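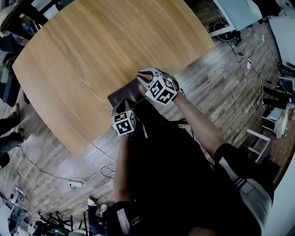
How often should you oil a wooden tabletop that gets used every day?

Twice a year is plenty for most tables, with one extra coat if the surface starts looking dull or water stops beading on it.

OK so that was the question I got most after I posted about the big table last month, and I have so much more to say about it, so it's thread time. Get a snack.

First, the grain! Long streaks of darker and paler wood running across the whole top on a diagonal. I could stare at it for an hour. I probably have, if you add up all the coffee.

It's a Stodau top, bought secondhand from Palamarchuk, which is the used furniture place out past the rail yard. I went in for a lamp. I did not come home with a lamp.

Paid $693 for it. Yes, I gulped. It's a LOT of table though, and the edges are curved, so your forearms don't hit a hard straight line every time you lean in. After years of square desks digging into my wrists this is heaven.

The corners do come to a point. My hip has met one of them. We're still on speaking terms.

What I use on it: Mullari hard oil, the plain one with no color added. I tried the tinted kind on the underside first and it went way too orange. Always, always test on the underside!!

My routine, for the people who asked:
Vacuum the dust off with the brush head.
Wipe with a barely damp cotton cloth, then let it dry all the way.
Thin coat of oil, along the grain.
Wait 15 minutes and wipe off everything you can.
Leave it alone overnight.

That wipe-off step is the one people skip. If you leave extra oil sitting there it goes tacky and then every piece of lint in the house moves in. Ask me about the January coat. (Please don't ask me about the January coat.)

Also, lay those oily rags out flat outside to dry, one layer, away from anything that burns. Don't ball them up in the trash. They can heat up by themselves and start a fire. I've told everybody I know and I'm telling you too.

Now the other big question, which was what to put ON the table. I'm a one-mat person. Something flat and dark at the near edge, right where you sit down, and the grain gets the rest. Dark against light wood looks so good, and it catches the scuffs in the spot that takes the most wear.

Don't square it up too carefully, either. A mat sitting at a little angle makes the place look lived in. I used to line mine up every night like a hotel and I'm much happier now.

Do lift it once a week. Wood changes color with light, and a mat that never moves leaves a rectangle behind. I slide mine over a bit on Friday when I dust. 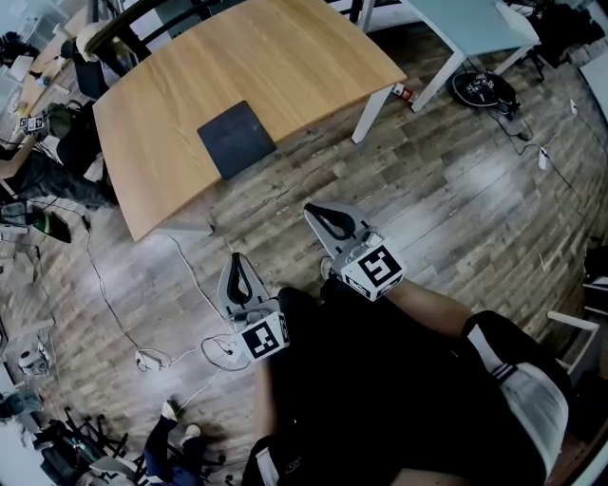

Big wood table and its blue-green neighbor, white legs on both.

I love that second table so much. People keep telling me wood goes with wood, but a pale blue-green top beside that orange-brown is just so cheerful! The white legs pull the two together without making them look like a set.

And they both sit on floorboards with gray and brown mixed in. I was worried that would be too many woods in one room. Nope. The boards are dark enough in places that the lighter top really glows.

Floor care is a whole other thread, but quick version: felt pads under the legs. I got the Zernach ones, $38 for a giant pack, and I will be sticking felt on things until I'm old. Check them every couple of months, grit gets stuck in there and then you've basically made sandpaper.

Next job for me is cords. A power strip out on the boards is so handy and so easy to kick. I want to try one of those trays that screws in under the top, but drilling into this table makes me sweat. If you've got a clamp-on one you like, tell me which!

And if you've got a wood table with wild grain please post it in the replies. Water rings and all. I want to see every single one.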